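Buying a sorting arm: questions we keep being asked
Tavton Textile Reuse, equipment pages
Last revised 2/14/19

Who is this page for?

Anyone who sorts second-hand clothing or linen for a living and has begun to wonder, usually at the end of a long shift, whether a robot might do some of it. We have bought one arm, sent another back and talked ourselves out of a third. Several neighbouring depots ring us up with the same questions, and Jean Mowat got tired of answering the phone.

How much should we set aside?

More than the quote. The arm is the part with the glossy brochure, and everyone remembers to budget for it. We forgot the table, the guarding, the new sockets, the electrician who had to come back, and the days when two of our best sorters were teaching a machine to pick up socks instead of sorting any. Our rule now is to take the supplier's figure and add 40 per cent before showing it to anyone who signs cheques. If you come in under, you will look clever. We have not yet looked clever.

Is it better to buy or hire?

Hire first, if anyone will let you. Midorance offered us a hire term with the payments knocked off the price if we kept the thing, and we turned it down because the monthly sum looked steep. Then we bought outright from somebody else and paid to have it collected. Walter Puma still has the spreadsheet proving that buying was cheaper, and it does prove it, on the assumption that the machine works.

What do gripper fingers cost, and how often do they need replacing?

Ask this before you ask about the arm. Fingers are consumables, like brake pads, and some suppliers price them like jewellery. Our first contract had a set at 50 pounds, which sounded fine until we learned that a set meant one finger. Get the price in writing, get the delivery time in writing, and keep a spare pair in a drawer somebody can find.

Smooth plastic fingers are all right on towels and heavy knits. They are less happy with anything slippery, and if your stock is mostly blouses you should say so early.

Can it cope with a mixed pile?

Some of one. Suppliers like to demonstrate on a folded T-shirt placed square on a clean table. Real work is a ribbed cuff tangled up with a jumper and a bit of towel, with something hard and shiny in among it that shouldn't be there. Bring your own pile to the demonstration. Bring it in the bag it arrived in, and tip it out yourself. Wattimena's salesman was very good about this. The other firm asked if we could possibly iron it.

Do we need the wrist camera?

Yes, if it is going to handle soft things. An overhead camera sees the top of the heap well enough, but the arm gets in its own way as soon as it reaches in. The wrist camera is an extra on most price lists, so check that it is on yours. Check too that its cable is included. (We are not bitter about the cable.)

What about shiny objects and labels?

Glossy black surfaces are a nuisance for cameras, as they throw back every light in the building. Moving our lamps did more good than the software upgrade and cost us an afternoon. As for labels, don't let anyone sell you a code-reading package on the strength of one sample held flat under a bright light. Ours arrive tilted, half under a sleeve and printed in type fit for ants. Ask for a trial on your own labels and write down how many it reads.

How many items should we test on before paying the balance?

We ask for 2000, from ordinary stock, spread over several shifts. Suppliers will offer you fewer. Cristian Cuervo wrote the clause for us and will send it to anyone who asks nicely. It ties the last payment to the result, and it says what counts as a failed pick. Ours failed to say that the first time, and there was a lively discussion about whether dropping a sock in the right general direction was a success.

How long does it take from order to useful work?

We were told 8 weeks. It was nearly twice that, and part of the delay was ours: the floor sloped and we had not mentioned it. Plan to have nothing working by your busy period. For us that is September, when everyone clears out the wardrobe at once, and we now refuse any delivery date within a month of it.

Will it replace our sorters?

No. It takes the dull end of the table and hands back whatever it can't make sense of, which is a fair amount. Tsion Endale now spends half her day deciding what it should try next. Budget for that half day, as it is wages, and it belongs in the sum.

Which make did you settle on?

A Miltico arm, second-hand, with new fingers. We would buy it again, with a longer cable.
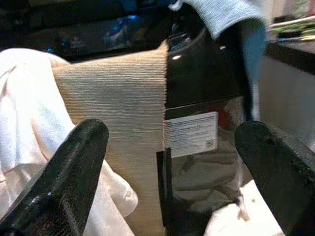
Arlindo Brandão writes: We went the second-hand route too, and I'd add one question to your list, which is who holds the software licence. Ours stayed with the previous owner and getting it moved cost us more than the fingers did. Could Cristian send me that payment clause?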